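Bench rules for a two-arm station – what do you write down?

Fleury
November 5, 2021
We have to post written rules at a bimanual station before our June review. The draft has 27 items and operators skip most of them. Which ones do you enforce?

Drumero
Read the manual. Ours is 83 pages and everything is in there. Keep people away from it when it runs. 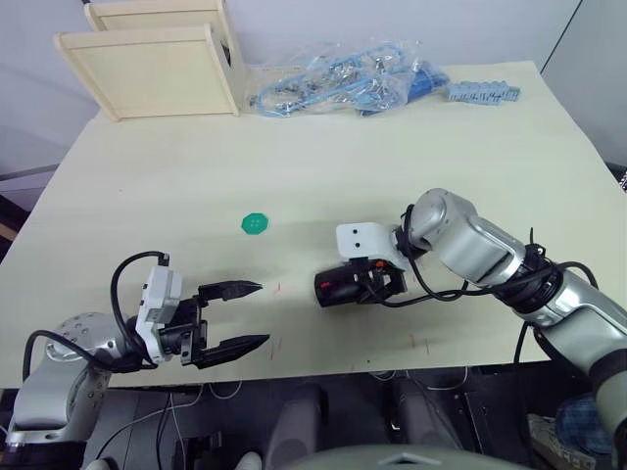
Zedach
Posted 6 replies, station tech

Our sheet is short. Between the grippers goes the workpiece for the current task – a green disc on this table – and spare parts stay bagged at the far edge. Start positions are marked in red on the surface and checked before each session. Arm cables are tied at the joints, with enough slack for full wrist travel. Any loop that can reach a gripper is retied with the arms powered down. Feet and chairs stay clear of the near edge while the arms are enabled. The e-stop is tested at shift start and the result logged. We dropped the remaining items to a maintenance checklist, form 3122.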